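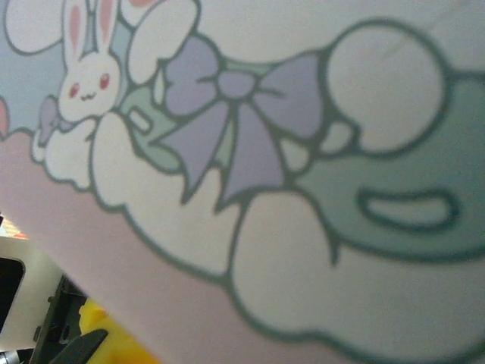 Fania is a small paper and packaging studio run by Liên Khúc and Craig Swanson. We design printed boxes, sleeves, little cases and patterned papers for people who make stationery, craft kits and gifts, and we love this stuff more than is probably sensible! Rounded corners, a good tuck flap, a lid that closes with a soft click - we can talk about any of it for an hour.

Liên draws. She came from children's book illustration and still works up every character in pencil first, then redraws the outlines until the faces look right at the size of a thumbnail. Craig does the structure: the folds, the glue tabs, the inserts. He spent years at Skenden cutting sample cartons and kept the habit of making everything in plain gray board before a drop of ink goes near it. They shared a studio at Akyol one summer, started swapping scraps, and had a first box between them by June. 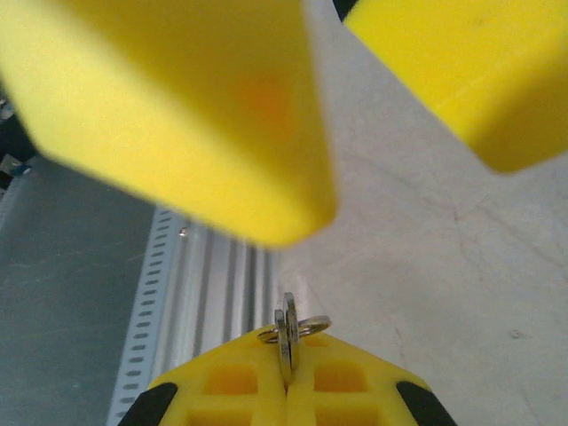

A craft kit is only fun if the small parts reach you where they should be. We spend a lot of time on inserts for exactly that, and Craig gets very excited about them (ask him about slot depth and clear your afternoon). Flat pieces are the ones that wander, so we try things on edge as well as lying down. A couple of washers standing upright side by side are easy to see and easy to pinch between two fingers, and the same goes for buttons, rings and big sequins. Once we know how a piece likes to sit, we draw the box to fit it.

Our other big love is pattern. Liên's first repeat for us had 2 colors and looked very polite. Her plaids since then have gone the other way, with stripes crossing in every pastel she can mix and a few strong blues and purples thrown in. They look wonderful on a small lid, and even better when you get a whole wall of them.
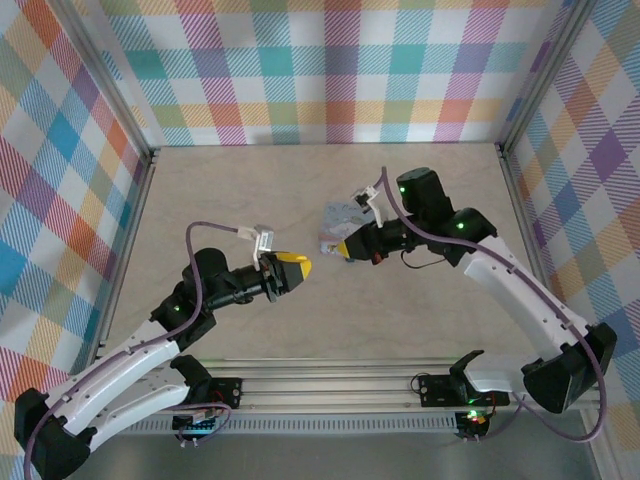 Pastel plaid on the back wall and down both sides.

The Hilero line is where the characters live: soft colors, thick outlines, bows and clouds and plenty of bunnies. It has 6 box sizes, and the smallest is still the one we get the sweetest letters about. Keep sending them, we read them out loud over lunch. 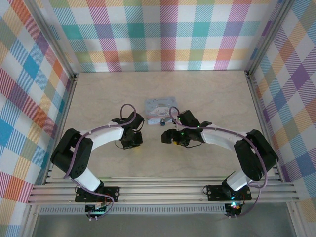

Can I order a box with my own drawing on it?
Send us a scan or a clear photo and tell us what will go inside. Liên cleans up the lines with you, Craig picks a box that suits the contents, and you get a plain sample to fold before anything is printed.

Page updated 3/9/24

Share 754
Comments 6

Related
Choosing a Hilero box size
How Liên draws a repeating plaid
Inserts for small parts
Folding your plain sample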